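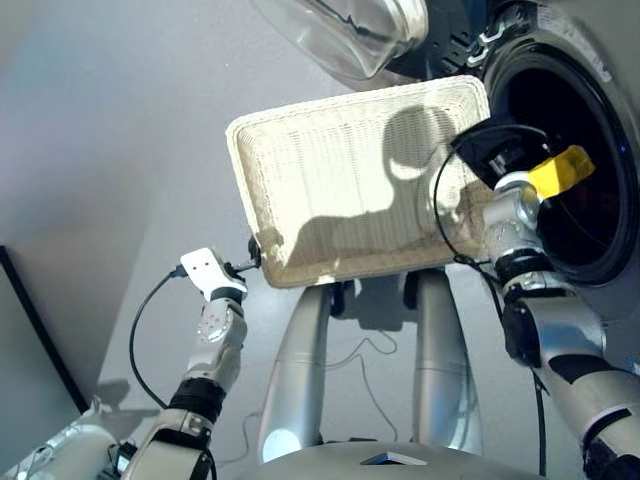
Flarkel, the toll town in Briria, began as a quest hub with 584 lines of dialogue. Its lead writer at Mumusov says the ruling house of Yorath came later. "We had a gate and a tax, then needed a family to collect it."

The succession dispute runs on four flags. "Back the elder heir before the siege and the guards stay loyal – otherwise they desert at night." Bribing the steward costs 900 crowns, or 4000 once the siege starts.

Asked which heir is legitimate, the writer declined to say. "Both charters are in the archive. Players can read them."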